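About Rindell Reads

Hi and welcome! If you clicked over here you're either lost, nosy or trying to work out whether I'm the right person to send your book to. All three are fine. Pull up a chair.

Rindell Reads is a book blog, a small review service and (since last January) a mail-in book club, all run by me out of the upstairs of a house in Vovdale. I get asked what "Rindell" means more than I get asked about books, so let's get that out of the way. It's the name of the street I grew up on. The library was at one end and our house was at the other, and I walked it so many times with my nose in a paperback that I once went straight into a mailbox. I still have the paperback. It has a dent.

How it started

I was working the front desk at a dental office and writing little reviews on index cards, which I then tucked into the magazines in the waiting room. Mostly fantasy, some mysteries, the odd doorstop historical that I'd finished out of pure stubbornness. People started taking the cards home. Then people started leaving cards back! One patient wrote me a full page on why I was wrong about the ending of a vampire trilogy, and she had a point, and I thought okay, this needs to live somewhere with a comment box.

So I made a blog. The first version was purple text on a black background with a glitter cursor, and if you remember it, thank you for your patience and I'm sorry about your eyes. I wrote on my lunch break and after dinner, and for the longest time my readers were my aunt, that one patient and a very persistent person selling roof repairs. Then an author I'd reviewed shared the link, and my inbox went from quiet to completely bananas over a weekend.

I left the dental office a while after that. I do this full time now, along with some proofreading for Bikonow Books, a little publisher that does fantasy and fairy tale retellings. More on that in a second, because I know some of you care about who pays whom (you should!).

What I read

Young adult and adult fantasy are my first loves and probably always will be. Give me a grumpy witch, a cursed forest, a map in the front with a suspicious blank spot on it, and I'm yours until two in the morning. I also read:

Cozy mysteries, especially if there's a bakery
Middle grade adventure
Ghost stories, as long as the dog lives
Romance of most kinds, though I'm picky about banter
Science fiction, in moods

I don't review horror with a lot of gore, because I read in bed and I'd like to sleep there too. I don't review poetry either. I love it, I just have nothing useful to say beyond "ooh." And I'm sorry, but please no business books. Someone sends me one every month and every month I feel guilty about it.

How reviews work

You can send me a book, but you can't buy a good review. There's no fee for a regular review and there never has been. If I accept your book I'll read it to the end, I'll write what I thought, and I'll tell readers where the copy came from. If I really can't finish it, I'll email you privately and leave it at that. I've been on the receiving end of a snotty review (I wrote a novella once, we don't discuss it) and I remember how long that sat in my stomach.

I rate on a scale of 7 moons. Yes, seven. I started with five and kept wanting to give out halves, and then a reader suggested moon phases, and then I got carried away drawing them. A four-moon book is a book I enjoyed! People panic at four. Please don't panic at four. I've given the full set to only a handful of books, and I'd press every one of them on a stranger at a bus stop.

Because I proofread for Bikonow, I don't review their books on the blog at all. I'll sometimes mention one in the news roundup, and when I do it says so right next to the title. It's a shame in a way, they put out some gorgeous things, but I'd rather you never have to wonder.

The paid side of things is beta reading. For that I read your manuscript before it's published and send you back a long letter, plus notes in the margins. I take 2 manuscripts a month and that's my limit, since I tried doing more one fall and ended up mixing up two different dragons in somebody's feedback. She was very gracious about it. The dragons had similar names!

The book club

This is the part I'm giddy about. The Ekinci Club (named for the café where the first meetings happened, and where they let us hog the big table until closing) used to be a handful of us arguing over lentil soup. When some of the regulars moved away they still wanted in, so now it's a club by mail. Every other month you get a paperback, a letter from me, a bookmark and some small treat to go with the story. We've had tea, candle ends shaped like mushrooms, and a packet of seeds that turned out to be mostly nasturtiums.

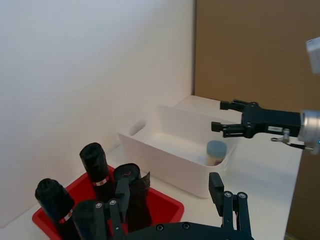

The in-person group still meets at Ekinci on a Tuesday, at 7 in the evening, and anyone passing through Vovdale is welcome whether or not you get the mailings. You don't have to have finished the book. You do have to be okay with spoilers, and with the fact that at least one of us will be crying over a side character. Mail members can join the discussion thread on the blog, which opens the same night and wanders on for weeks. The longest one we've had was on whether a talking horse counts as a love interest, and I'm still not over some of what was said.

Club spots open up when somebody leaves, so there's usually a waiting list. The sign-up form is under the Club tab. If you don't hear from me in a week, check your spam folder and then nudge me. I like being nudged.

Contests and giveaways

I run giveaways whenever my shelves get out of hand, which means often. The rules are simple: leave a comment on the giveaway post, tell me what you're reading, and be somewhere I can afford to mail a book to. Winners are picked by drawing names out of a soup pot (clean). I email winners first and post first names only after they've said it's all right. If I don't get an answer in a week, I draw again.

A few odds and ends about me

I read one thousand pages in a single long weekend once and could not form a sentence on Monday. I dog-ear my own books and would never, ever do it to yours. I have 17 copies of the same fairy tale collection, all different editions, and I will absolutely look at a photo of yours if you think I might be missing it. I can't do audiobooks in the car because I miss my exit – I've ended up two towns over, happily in the middle of a sword fight. I drink my coffee with far too much milk. My favorite smell is a used bookstore in the rain, and my least favorite is the one copy from that bookstore that somebody's cat got to first.

Getting in touch

Review requests go through the form on the Contact page. Please tell me the genre, the length and whether it's part of a series, and if it's book four please say so up front! I'm slow in summer and even slower in December. For beta reading, send the first chapter and a line or two about what kind of help you're after, and I'll write back with dates and a price.

And if you just want to tell me about a book you stayed up too late with, skip the form and leave a comment anywhere on the site, even on an ancient post. I read them all, usually with breakfast, and my to-read pile is entirely your fault.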